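Search this journal Enter keywords Advanced

4.2 Where borrowed things go

Of the 243 households that joined the Ostard lending library, most could tell us what they had borrowed. Far fewer could tell us where it was. Over the study period 344 loans were recorded, and the commonest reply to a reminder letter was that the item was "safe", a word our respondents used for anywhere they had stopped looking.

We sorted the answers by the kind of place named. Cupboards did badly. An object put in a cupboard was returned late more often than one left on the stairs, where somebody would sooner or later trip over it. Sheds did worse still, and one hedge trimmer spent the whole of April in a shed whose owner had twice reported it stolen. Furukawa and Buchanan found much the same with library books, although books are at least harder to mistake for one's own.

Open storage was the exception. Households that kept loans in a shallow tray or on a bare surface returned them, on average, six days sooner than the rest. Suvarna puts this down to guilt, and we have no better theory. The effect held for all sizes of tray and faded only when the tray began to collect post, at which point it behaved like a cupboard (see Figure 10).

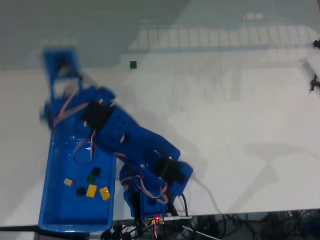

Figure 10. Open blue plastic tray on a white tabletop.

Asked whether they would change their habits, nearly all respondents said yes. We visited around 10 of them again later. Two had bought trays, and one of these was in a cupboard.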